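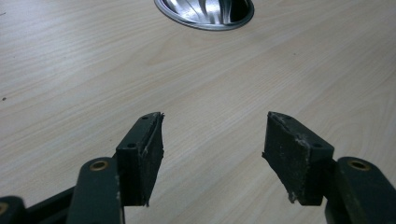 Sinholm desk top, pale wood finish
Reviewed by Benito Ibarra, 17th February

I bought the Sinholm to replace a door on trestles, which had served me well for 20 years and still had a hinge on it. My expectations were modest. I wanted a surface that stayed where I left it and didn't take the cuff off my shirt.

Let's start with the colour. Zutton, who sold it to me, call it "Morning Oat". It is beige. It's a decent beige, mind you, pale enough to brighten a dull room, with a fine wavy grain that doesn't shout at you while you're trying to read a gas bill. The grain is faint enough that a pencil line shows up clearly, and so do crumbs. Every crumb. If you eat toast at your desk, and I do, you will get to know this table as a sort of map of your morning. Small dark specks are particularly well displayed.

Then there is the round metal fitting let into the top. It has a silvery rim and a shiny, bowl-like middle, and it is easily the smartest thing in my house. It also catches the light, so on a bright afternoon I have to shuffle my chair to the left. My wife dropped an earring in it within five minutes of delivery. She got it back.

Putting it together took me 40 minutes, plus a short sulk. The legs come separately from Reddy and the bolts are good ones. The instructions have been translated by someone with a grudge, and step six refers to a part called "the other".

I looked at the Skullov as well, which is darker and would hide the toast. It wobbled in the shop, and the assistant told me they all do that, so I thanked him and left.

As for wear, I've put down mugs, a sewing machine and once a whole bicycle wheel. There's one faint ring from a teapot, and I know whose fault that was. A damp cloth deals with most things. Biro needs a bit of elbow.

Four stars. I'd have given it five if they had called it beige.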